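Arkbridge to Retailers: Hold Off on Robot Helpers for the Back Room

New review finds two-armed machines can tidy a bench, slowly, and still need a person close by

FOR IMMEDIATE RELEASE
28 Aug 2023

Arkbridge, an independent tester of shop and home equipment, today published a review of two-armed robots sold or promised for everyday chores. Its advice to small shops and repair businesses is to keep their money in their pockets for now.

The review, titled "Can It Clear the Bench?", covers 62 trials of ordinary work: putting parts in a tray, setting tools back in their place, folding shop towels, and emptying a dish rack. Arkbridge counted a trial as finished only if the machine did the whole job without a person touching the robot or the objects. By that measure, 15 trials were finished.

"We have all watched the videos," the company said in a statement. "They are short, they are often sped up, and they start after someone has laid everything out neatly. A shop owner doesn't get to start there. The bench is a mess, the phone is ringing, and the thing you need is under something else."

Equipment from two suppliers, Nulora and Grisora, was included. Arkbridge does not name a winner. Both did well when parts were spread apart on a flat surface, and both lost ground when small metal pieces touched each other or when a cord lay across the item to be moved.

Bench work took up the largest share of the trials. It calls for no great strength and no special skill, and a new hire can usually be shown it in one morning. 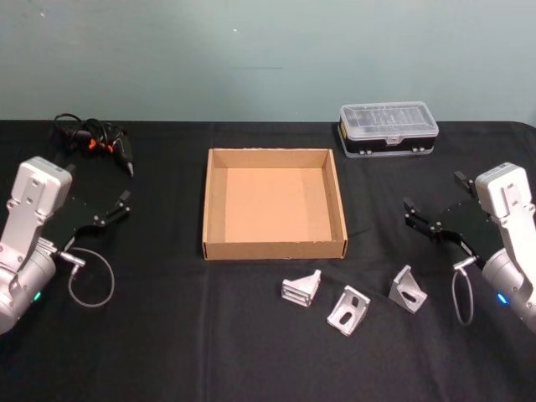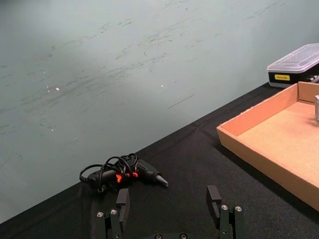

Black cloth, a cardboard tray and a hot glue gun with its cord in loops.

Small brackets gave the machines more trouble than their makers' sales material would lead a buyer to expect. A bracket that tips over presents a different face, and a grip that suited it a moment earlier may no longer hold. Corded tools were worse. In 4 trials the arm took hold of the tool and the cord together, and a tester stopped the run.

Speed is the other problem. Arkbridge timed its own staff on the same jobs and found no chore on which the robots came out ahead. The review also objects to the way suppliers report results. A success rate means little, it says, unless the buyer is told who set up the table, how many runs were thrown out, and whether a person was steering.

That last point matters most for buyers at home. Tak, a household service plan now taking deposits, describes its robot as able to "handle the evening cleanup." Arkbridge asked for an unedited recording of one full cleanup and had not received one when the review went to press.

The company does see progress. Arms cost less than they did, grips are steadier, and recovery from a dropped part is better than in its previous review. It considers none of this a reason to sign a contract.

Arkbridge recommends that any business considering a purchase ask for 3 things in writing: a trial on its own bench with its own parts, the full count of failed attempts, and the hours of staff time needed to keep the machine running.

A second round of trials, with laundry and shelf stocking added, is planned for November. Suppliers may send equipment but may not send operators.

The full review is available free of charge from Arkbridge on request.

About Arkbridge
Arkbridge tests tools, appliances and shop equipment for small businesses and households. It buys or rents the products it tests and accepts no advertising.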